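Workshop notebook, February -- rules for the tabletop cell, simulation part

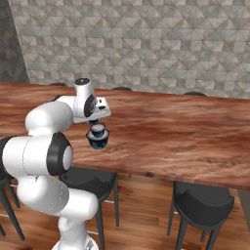 When may a new task move from simulation to the real arm?
After the same saved program has passed the full set of runs with no change between them, and a second person has read the log and signed the sheet. A good video is not a pass. A verbal "it works" is not a pass.

I write this down again as the old sheet from Dindham was made for the conveyor cell, and half of its lines have no meaning for us. The conveyor people have a fence and a light curtain. We have a table with seats on both sides, and the final room will be furnished in the same way. So I go through the sheet line by line and note what we keep.

Line on speed. Kept, but changed. The old text says "reduced speed during trials" and gives no value, so every person has their own idea of reduced. From today the sheet says a percent of the program speed, and it is written at the top of the log before the first run. For the cup tasks I put 70 percent. If somebody wants more, they write the new value and their initials, and the count starts again from zero.

Line on number of runs. The old sheet asks for five. I think this is too few when the start position is random. Now it is 12 runs in a row per object. One drop means start again. I know this will be unpopular on the Bukhari branch, where the grasp is still being tuned, but there the task is not ready for a release sheet anyway.

Line on people near the table. This was the longest discussion. In the simulation the stools and chairs are only furniture, and the planner treats them as fixed obstacles. In a real room a stool moves a little every time somebody stands up. My proposal, which went into the draft:
- stools on the arm side are removed before power is on, not pushed under the table
- chairs on the far side may stay, but they are empty while the arm is enabled
- the planner keeps the larger keep-out box for the seats even after they are removed

The third point looks too strict and I got two comments about it. My reason is that the box costs us very little path length, and a person who puts a stool back will not edit the scene file.

Line on holding objects. New, there was nothing before. After a protective stop the gripper must keep its closing force. We found in the Jivon configuration that the stop also released the fingers. In simulation this is a small thing, the cup falls and we reset. With a full cup over a real table it is a different matter, and with something heavier also. The setting is in the gripper block, not in the safety block, and for this reason it was overlooked. I ask everyone to check their own copy and not only the shared one.

Related: stacked objects. The perception part reports two nested cups as one object if the rims are close. For the sheet I wrote that a stack must be declared in the task file with its full height. If it is not declared, the run does not count, even when the transfer looks fine.

Line on the height of transfer. The old text says "sufficient". I hate this word in a rule. I measured the lowest point of the held object over the tabletop in the logs, and the worst one had 57 mm during the sideways part, which is OK for me. But the approach phase is a separate thing, there it must go low, and the rule should not forbid it. Draft text: minimum clearance applies only between the end of lift and the start of lowering. Value still open.

Problems seen while I tested the draft:
The log does not save the version of the scene file. So I cannot prove that the table height was the same in all runs. Workaround for now -- copy the scene file into the run folder by hand. Grarkine exporter should do it, request is open.
Emergency stop test in simulation is only a software event. It tests our recovery code and nothing more. The sheet must say this clearly, so that a tick there is not read as a tick for the real button. I made it a separate box.
One log had mixed units, degrees in the header and radians in the table. Deleted and repeated.

To do:
Decide the clearance value.
Ask Dindham if they want to keep one common sheet or split it in 2. I prefer to split.
Rename "trial" and "test" in the form, people use them as the same word.
Print the new sheet only after the exporter is repaired, the old one stays on the wall until then with the conveyor lines crossed out.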